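Careers > Open Calls > Home Trial Participants

Wanted: people with laundry and opinions

Posted 6 June 2023 | 14 comments | 37 shares

Celness is looking for 20 households in Staslow and Girard to live with the Brakevow for a month and tell us what they think of it. The Brakevow is a two-armed home robot service. It sorts clothes, puts them in a basket, takes them out of a basket, and makes a reasonable attempt at folding towels. It does this at a speed best suited to people who have somewhere else to be.

We have read what we think of the Brakevow. We wrote most of it. We would now like to hear from someone who isn't paid to like it.

What you get: the machine, set up in one room of your home, plus a technician's phone number that is picked up by a real technician. Each household is paid $200 a week for filling in the log and putting up with us. The robot goes back at the end of the month, and so do the spare batteries, please. We counted them last time too.

What it does for now: pick up single garments from a chair, sofa or bed, carry them to a basket and let go. Shorts, T-shirts, pillowcases and dish towels are the home ground. Anything with a waistband gives it something to hook a finger under, and it will take that offer most of the time. Bras, fitted sheets and anything beaded are on the list for October, where they have been before.
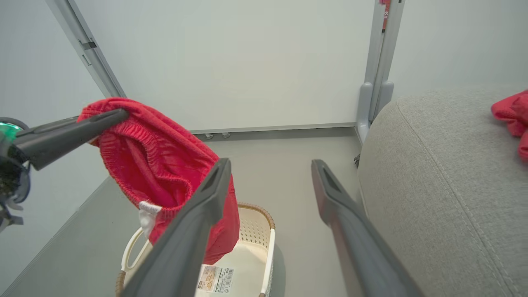 Red garment, meet basket. The seat has one more waiting.

Who we want: ordinary homes with ordinary messes. Please don't tidy up before the visit. Our first round of applicants all cleaned for us, and we ended up testing the robot in rooms that had no need of one. Kids are fine. Cats are fine if they are not easily offended. We would especially like to hear from people who dislike folding, people who are picky about folding, and couples containing one of each.

Who we can't take this time: homes where the only free space is up a spiral staircase (ask us in the comments how we know), anyone working for another robot company, and my brother-in-law, who has applied three times.

What you'd do: run at least one load a day past the machine, write a few lines in the log, and sit through a phone call every Friday. The log has a box for what went well and a bigger box for what didn't. Swearing is allowed in the second one. You'll also be asked whether you would pay for the service, and how much, and we will try to keep a straight face whichever way that goes.

Small print, in normal-sized print: you need 20 square feet of clear floor, a grounded outlet and wifi that reaches the laundry. The robot has cameras on its wrists, and they record while it works. You get a switch that turns them off, which also turns off the robot. Recordings stay with the trial team, and you can ask us to delete yours at any point. Clothes damaged by the machine are paid for at what you say they cost, up to $2000 for the month - we trust you, within reason.

To apply, send a note to Baltasar Arroyo at Celness, Unit 2221, Girard. Tell us who lives with you, what your floors are made of, and how many loads you do in a week. A photo of the laundry pile helps. Baltasar reads every application himself and answers within two weeks, a bit longer if your pile is alarming and he needs to show it to the rest of us.

14 comments | Share this call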